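Getting Ready for Regatta Day: My Tips for Costumes, Oars and a Very Full Kitchen

I've rowed in our club's costume regatta for 15 years now, and I still start too late every single time.

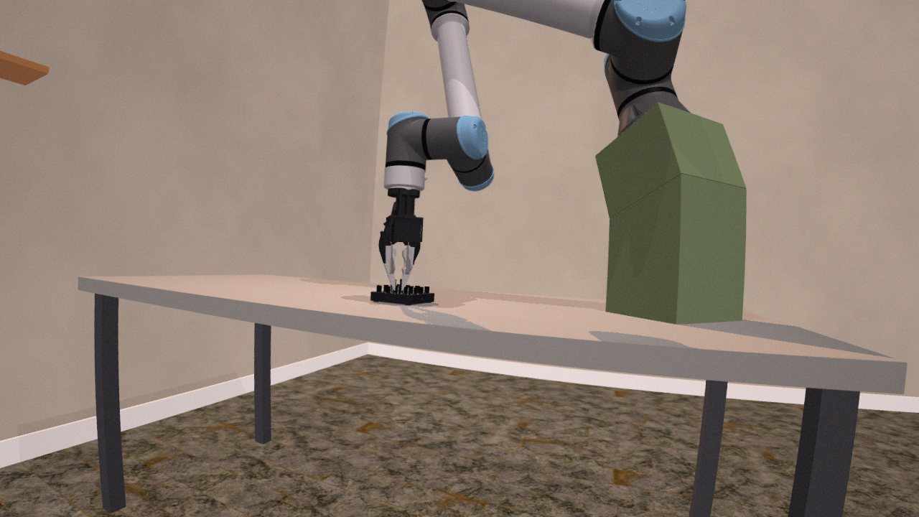 So, costumes first, and please get them out in March even if the race feels ages away! Mine lives in a cotton pillowcase with a few cedar blocks. Plastic bags made the velvet smell like a basement and I had to air it on the line for a week. If you've got gold braid, tack it on with big loose stitches so you can pull it off before washing. Sun-ja Woo taught me that one after my trim bled all over a white collar (we saved the collar, sort of, with cold water and dish soap).

River water on wool stockings: rinse them the same night, cold, no wringing. Roll them in a towel and stand on it. My kids fight over who gets to stand on it.

For the oars, I go over the handles with fine sandpaper, wipe off the dust with a barely damp rag, and rub in a thin coat of oil. Thin! I once got generous and they stayed sticky right through the race, and Berhanu Habte had lint on his palms until supper. Oily rags get spread flat outside to dry, never balled up in the trash.

Hats are a pain. A strip of elastic under the hair at the back holds better than a chin ribbon, and it doesn't show from the bank. Stuff the crown with tissue when you put it away.

Then there's lunch. We feed 19 people off one folding table at Gustodside, so I make everything the night before and stick to food you can eat with one hand. Rice salad goes in jelly jars. Sandwiches get butter right to the edges so the tomato doesn't soak in. I freeze five water bottles overnight and pack them around the jars, and by the afternoon we've got cold water to drink too.

Oh, and bring safety pins. More than that. I gave away my whole tin last year before the first boat had even left the dock, and then my own hem came down.

Contact Seltevine | © Seltevine, all rights reserved | Back to top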